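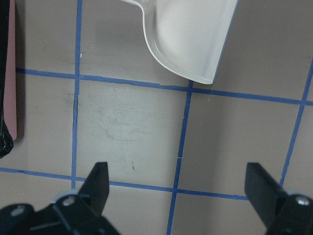 青いテープで区切った作業台と白いちりとり

家事・軽作業ロボットに関するよくある質問
Feltley 生活自動化相談室
最終更新:10月20日

家庭や小さな作業場の方から寄せられる質問をまとめました。回答は相談室のMafalda MoreiraとMurdo Gourlayが担当しています。製品の販売は行っていません。

掃除を全部任せられるロボットはもうありますか。
ありません。床の吸引や水拭きなど、一つの動作に絞った機械は実用になっています。ほうきで集め、ちりとりで受け、ごみ箱に空け、道具を元の場所に戻すという一続きの作業を、どの家でも同じようにこなせる機械は、当室で確認した範囲にはまだありません。

ちりとりを持つだけなら簡単ではないのですか。
持つことと使うことは分けて考えてください。2本指のグリッパーでも、柄の向きが決まっていればつかめる場合は多くあります。難しいのはその後です。縁を床に沿わせたまま動かす、中身をこぼさない角度で運ぶ、といった動作では、手首の傾きと押しつける力を同時に調整しなければなりません。縁が浮けばごみは下に入り込み、強く押せば道具がずれます。

作業台にテープで線が引いてあるのを見ました。家でも必要ですか。
家庭用の製品を使うだけであれば不要です。試験や練習では、物を置く位置をそろえるために台を区切ることがあります。区画ごとに結果を記録しておくと、手前では成功するのに奥では失敗する、といった偏りを見つけやすくなります。テープは使ううちに縁が傷むので、貼り直すときは前の線の位置を控えておいてください。

成功率はどのくらいですか。
作業と条件によります。当室が7月に行った試しでは、決まった向きに置いたちりとりを持ち上げて箱へ移す作業を70回行い、失敗は16回でした。失敗の多くは、つかんだ後に柄が指の間で回ってしまったものです。掃き集めの動作は含めていません。別の道具や別の台で同じ結果になるとはお考えにならないでください。

白い道具や透明な袋は苦手だと聞きました。
機種によりますが、そうした傾向はあります。白く滑らかな面は模様が少なく、明るい台の上では縁の位置を読み違えることがあります。つやのあるビニールは光の映り込みで見え方が変わり、しわの形も毎回違います。照明を一方向から強く当てず、使わない包みは作業する場所から離して置くと、改善することがあります。

町工場や店の作業のほうが向いていますか。
同じ部品を同じ位置から取って並べる作業であれば、家庭より向いています。一方、切りくずの掃除や作業台の片付けは家庭の掃除と事情がよく似ています。部品の大きさが毎日変わる職場では、まず置き場所を固定できるかどうかを確かめてください。金属加工をしているIlídio Vilelaさんの作業場では、箱詰めだけを機械に移し、終業後の掃き掃除は人が続けています。

PivusとOlaniyanのどちらを選べばよいですか。
個別の機種の推薦はしていません。比べるときは、持ち上げられる重さのほかに、指先の開く幅、指先を交換できるか、停止ボタンに手が届く位置に置けるかを見てください。カタログの動画が等速かどうかも販売元に尋ねることをおすすめします。

人が教える手間はどの程度かかりますか。
手本の動作を記録して学習させる方式では、かなりかかります。Nudtonの作業室では、卓上の片付け一種類のために2287件の動作を記録しました。道具を変えた場合は、記録を足すか、少なくとも動作を確認し直す必要があります。担当のNuno Amaralによると、最も時間を取られるのは記録そのものより、一回ごとに物を元の位置へ戻す作業だそうです。

子どもやペットがいる部屋で動かしてもよいですか。
腕の付いた機種は、動いている間は人や動物が近づけないようにしてください。低速でも、指先と台の間に手を挟むおそれがあります。吸引だけの床用掃除機については、各製品の説明書に従ってください。

今買うべきでしょうか、待つべきでしょうか。
床掃除だけが目的なら、今ある専用機で足りることが多いでしょう。道具を持ち替える作業まで期待している場合は、購入の前に実演を申し込み、普段使っている道具を持参して試してもらってください。

見学はできますか。
Nudtonの作業室で予約制で受け付けています。お申し込みの際に、見たい作業と、お持ちになる道具の大きさをお知らせください。受付担当はDelphine Penningtonです。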